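Posar snack box, December selection

Posted January 4, 2018

I ordered the Posar box after a friend at work gave up on the Punex one, which had gone up in price again. It is a cardboard box of packaged snacks, posted once a month, and you don't get to choose what goes in. The December selection cost 699 in the Turnberg shop's online sale, against the usual 700, so do not get excited about the discount.

Delivery took 8 days. The box came without dents and the tape peeled off in one go. I tipped everything out to see what I'd got, and the spread was better than I expected: mostly crisps and other savoury bags, a few sweet things, one or two small wrapped pieces that look like fillers. There is an Orion bag in it, and several packets with Chinese lettering on the front. No list of contents was included, so if you have an allergy you will need to look up each bag yourself.
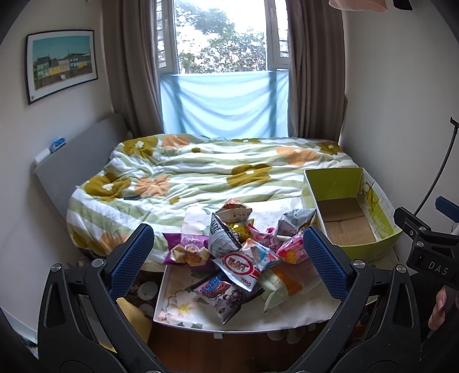
The sweet things went first in our house. The chocolate ones were good, a bit soft, and I would buy them again on their own. The crisps were mixed. One bag was so lightly salted that I finished it with a dip, and another was far too sweet for something sold as savoury. Bag sizes are on the small side, fine for one person with a cup of tea, mean for two.

The box itself is worth keeping. It has proper fold-over flaps and stands up well on a table, and the bags go back in upright if you put the big ones in first. I have been using it as the snack box ever since – it saves a shelf in the cupboard. The cardboard is not thick, though, and I wouldn't stack anything heavy on it.

Postage is 200 on top, and that is my main complaint. Cancelling was simple enough, two clicks and an email.

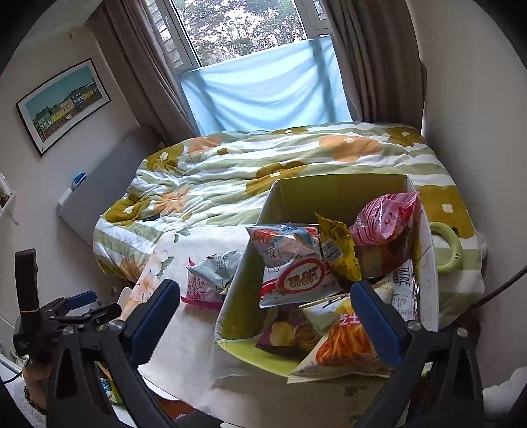 Brynjólfsdóttir wrote in the comments that her December box had hardly any sweet bags at all, and that Posar sent a polite reply but no refund. She has gone back to buying single packets. I am keeping mine for one more month, then I'll decide.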